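About Beneck Kitchen School

Beneck Kitchen School teaches home cooking to adults and teenagers in Pukwood. We opened with one evening course in a rented church kitchen and now run classes all year in our own building on the Fitham road. Most of our students have never taken a cooking class before. Some have just moved out on their own, and others have cooked for years and want to stop making the same meals.

The basic course runs for 14 weeks. Students start with knife work, rice, eggs and stock, then move on to roasting, braising, bread and simple desserts. Each class lasts 2 hours and ends with a meal at the long table. Recipes are printed and yours to keep. The course starts over in January, May and September, and you can join up to the second class.
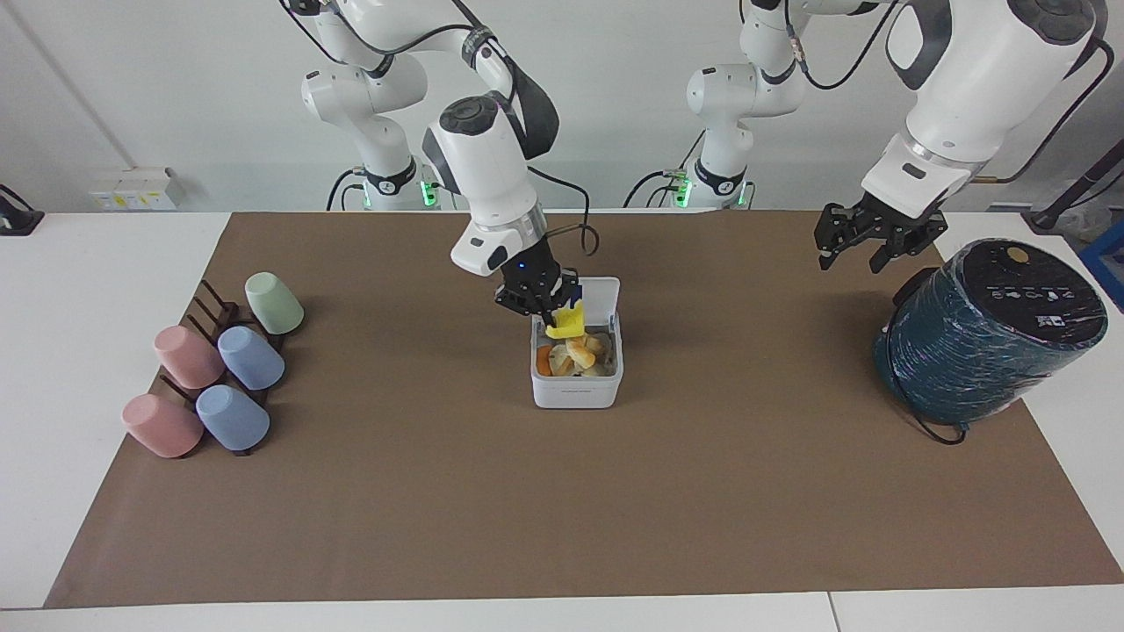
We also offer short courses in canning, pasta, pie crust and cooking for one. These meet on weekend mornings and fill up early, especially canning in late summer. The teen course is open to ages 13 to 17 and covers packed lunches, weeknight dinners and how to shop on a budget.

Our instructors have worked in restaurants, school cafeterias and bakeries. Classes are kept small enough that everyone has a burner and a cutting board. We buy most of our vegetables from farms near Fitham, and our flour comes from the Zwahlen mill. Menus change with what is available, so a class listed as squash in October may turn out to be cabbage.

Roughly 500 people take a class with us each year. Tuition covers ingredients and the use of all equipment. We keep 5 reduced-fee places in every basic course, and you can ask for one on the regular sign-up form.

The office is open from 9 a.m. to 3 p.m. and during evening classes. Parking is behind the building. Please tell us about food allergies when you register.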